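Packing bench automation: where we are after the first seven weeks

Staff update, Jiststead site, 13th March 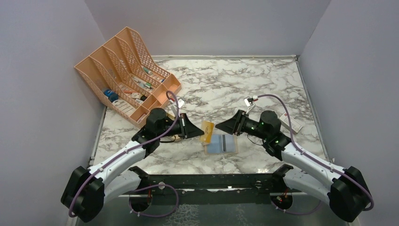

What the arms do

The two-armed bench at Jiststead handles small mixed items: cards, tubes, little boxes and flat packages. These are the lines that take the most handling for the least weight, and they were the first to be moved over when the bench went live in January. The arms work as a pair over one tabletop, with a camera mounted by each gripper and the stock organiser standing in the back corner within reach.

Arkov supplied the bench and Hollico wrote the software that links it to our order system. Gilmartin, our largest stationery customer, agreed to have its small orders go through the bench first. So far it has completed 2041 of them.

What has changed for the team

No jobs have been lost and none are planned to go. The packing team stays at 43 people. What has changed is how the day is split up. Packers who used to spend a full shift on small items now spend part of it refilling organisers, checking finished orders and dealing with the ones the bench sets aside. Heavy and fragile goods are still packed by hand.

Several people have told us that their wrists and shoulders feel better for it. Others say the checking work is dull and that waiting for the bench to finish an item is harder than doing the item themselves. Both points came up at the last team meeting. From next month nobody will be asked to stay on checking for more than two hours at a stretch.

Where it still falls short

Thin, flat items are the slowest. The grippers have to hold a card by its edges and keep it upright while the other arm comes in, and a packer with practice is still a good deal quicker. Shiny wrapping also gives the cameras trouble. Of the orders handed back to packers, 56 were down to an item that could not be picked up cleanly. Arkov is sending a different set of fingers to try.

Training

Any packer can ask to learn the bench. The course takes one day and is done in paid time, and those who pass move up to the operator rate – this applies to agency staff as well. Put your name on the sheet by the rota board or speak to your shift lead.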